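Demonstration gathering (robot learning)

Demonstration gathering, also called demonstration collection, is the making of recorded examples from which a robot's control program is meant to learn a task. A person drives the robot through the task, the movements and camera views are stored together, and a learning system is later fitted to the stored material. The method is widely presented as a cheap way round the older practice of programming each movement by hand. How cheap it is, once the hours of the people doing the driving are counted, remains a matter of dispute.

Terms

A single recorded run is usually called an episode or a demonstration. The person driving is the operator or, in older reports, the teacher. The second word has been criticised on the grounds that a teacher can see what a pupil has misunderstood and explain it again, while an operator in most set-ups does the same thing over and over and learns nothing of the result until much later. "Learning from demonstration" and "imitation learning" are often used as if they meant the same. Strictly, the first includes methods that try to work out what the operator was aiming at, and the second may do no more than copy the movement.

Set-ups

Recording is commonly done at a fixed bench with one or two arms, a camera looking on and a set of everyday objects. Household tasks are favoured, and kitchens above all. Clearing small items from a worktop into a container is a typical choice. It needs no special tools and allows many starting layouts.
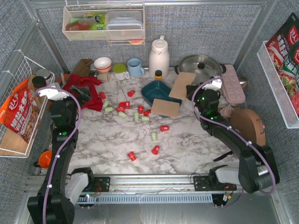

Two-armed bench dressed as a kitchen worktop, with small red and pale green cups spread between the arms.

Objects that play no part in the task are often left on the bench. Supporters of the practice say that a system trained among jugs, pots and food packets will be less easily confused in a real kitchen. Critics answer that the surrounding objects tend to stay where they are from one episode to the next, so that the system may come to rely on them. A pot that is always at the back right tells the program where it is standing, and a program that depends on the pot has learned something about one bench and very little about kitchens.

The same complaint is made of walls and lighting. An enclosed bench gives clean, steady pictures and makes episodes easy to compare. It also removes windows, shadows, passing people and most of the other things that cause trouble elsewhere.

Ways of driving the robot

In leader-follower control the operator moves a second set of arms and the working arms copy them. In hand guiding the operator takes hold of the robot itself, which gives a good feel for contact but puts human hands in the camera's view. Hand-held controllers and headsets are a third way. They cost less and are tiring over long sessions.

Each way leaves its mark on the recordings. Operators using leader arms often pause before closing the gripper, and a system trained on their work pauses too, in places where it has no reason to. Whether such habits should be cut out afterwards or left alone is not settled. Cutting makes for smoother training material and hides the fact that the task was hard to do with the equipment supplied.

Amount and variety

Published totals are difficult to compare. The Lulteo collection is listed at 1232 episodes, yet the figure includes repeated attempts from the same starting layout. An early release from the Wiritz bench had only 70 episodes, with the objects moved by hand before every one, and was said by its makers to be of more use for that reason. The claim was not tested against an equal number of unvaried episodes, and it should be treated with care.
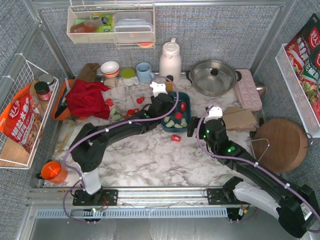
Counting episodes also says little about what is in them. A run in which the operator picks up five objects without trouble and a run in which one object is dropped, chased and picked up again are both entered as one. Many projects discard the second kind. Rok Kovačević, in a report for the Kerslake project dated July 11, 2019, argued that the discarded runs were the more valuable part, for they alone showed how to get out of difficulty. Of the runs he went through, 49 had been thrown away for faults that the operator had put right within the same run. The report was little noticed until October, when Kerslake changed its rules and began to keep them.

Checking and labelling

Most collections attach a short written instruction to each episode, such as "put the cups in the basin". The wording is often added afterwards by someone who was not at the bench, and one sentence may be copied across a whole session. Labels of success are weaker still. An episode may be marked as a success because the recording was stopped by the operator in the usual way, without anyone looking at where the objects had ended up. In the Furkine guidelines a second person has to look at the last picture of every episode, a step that smaller groups have generally found too slow.

Criticism

The main objection to demonstration gathering is that success is nearly always measured on the bench where the examples were made. Kovačević described a Kerslake trial in which a system that did well on its own bench was moved to a worktop of another height and completed 7 runs out of 70. Defenders have replied that no system should be expected to cope with a change it has never been shown, and that more benches would mend the fault. Sceptics regard this as a promise that can be put off for ever, there being always one more kind of bench to record.

A further objection concerns the operators, who are seldom named in published work. Differences in skill between them are large, and a collection made by two or three people may carry the manner of the quickest one. Few releases state who recorded which episode, and it is therefore rarely possible to find out.

See also

Imitation learning
Leader-follower control
Remote handling
Training data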